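Gráinne Ó Conaill was still grinning when she sat down, boots in one hand and a mug of tea in the other. Her Flatdale under-19s had just come back from two goals down to knock Skimel out of the regional youth cup, and she wanted to talk about the second half. All of it!

"We were awful before the break," she said. "Then Gökçe moved into midfield and suddenly everybody wanted the ball." The winner came from a corner they had practiced all November, headed in at the far post with 235 people making the noise of a full stadium.

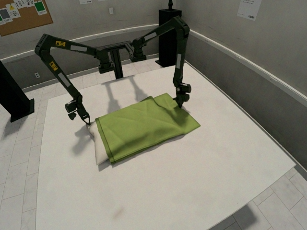

Over on the Skimel side, coach Gratier felt his players had stopped talking to each other once the first goal went in, and he said Flatdale deserved to go through.

Ó Conaill was pleased to hear it. She took over a squad of just 13 players last season – "we couldn't even play a proper practice match" – and now has kids asking to join every week.

The semifinal is away, on a narrow field she doesn't much like. "We'll work on throw-ins," she said, already drawing one on the back of the team sheet.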